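Print this article | E-mail this article

The Little Whiteboard Gets a Good Wipe

September 7, 2021

So I've become a tabletop whiteboard person. I held out for years! I had the big one on the wall in the back hall, the one that still says "order filters" from a November I don't care to remember, and I figured that was plenty of whiteboard for one household. Then I picked up a little standing one at the Ojeda Street stationery sale for 6 dollars, and now it runs my life.

It's the small kind, with a frame and a stand, and you can tip it on its pivots so the light doesn't bounce off it. I keep my day on it. What's for supper, who to call back, the parcel that has to go to the post office (still hasn't gone). When it fills up I wipe it and start again, and that's where I've been having opinions.

Everybody wipes too lightly. I did too. You give the board a quick swish with the eraser, the words go away, you feel very efficient, and by the end of the week there's a gray cloud over the whole thing and you can't read blue marker on it anymore. I blamed the markers for months. I even bought the fancy Ratska ones, two packs of them, and the cloud came right along with them. 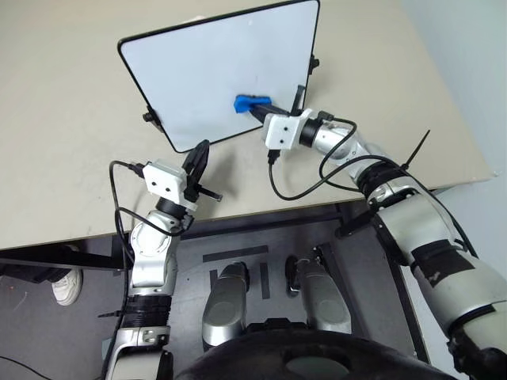 What fixed it for me was slowing down and pressing. Hold the eraser flat, so the whole felt is touching, and pull it in straight lines, one next to the other, top to bottom. Circles just push the dust around and leave it in a ring. Go into the corners on purpose, especially the bottom ones, where all the crumbs of ink end up. If the board rocks on its stand, keep your other hand behind it. Mine tips back like a dentist's chair if I don't.

Then clean the eraser! I had mine 2 years before it crossed my mind. Take it out on the back step and smack it against the rail, or run an old toothbrush over the felt. Mine let go of a puff of black that I swear had every grocery list since we moved in.

For the specks that won't budge, scribble over them with a fresh dry-erase marker and wipe while it's still wet. That gets nearly all of them. The last few I go after with a damp cloth and a drop of dish soap, then a dry cloth, and then I leave it alone for a bit before writing. I tried the Anard spray too, and it's fine, but it smells like a swimming pool and I'm not sure it beats the soap.

And cap your markers and store them lying down. I used to keep mine in a mug with the tips up and they all went scratchy.

Next month I'm taking on the junk drawer, which has 27 rubber bands in it and a key to something.

COMMENTS

drondance_fan: The scribble-over trick works on permanent marker too, if you get to it soon enough. Saved my fridge calendar.

mosshill: I use an old sock on my hand. Washes up fine and I've got 1000 of them with no partner.

pie_crust_pat: Straight lines, yes! I taught second grade and we had kids lined up to do the board. The circle kids always left a mess.

tworivers: What do you do about a board that's already scratched? Mine holds ink in every little line and the soap didn't help.

Print this article | E-mail this article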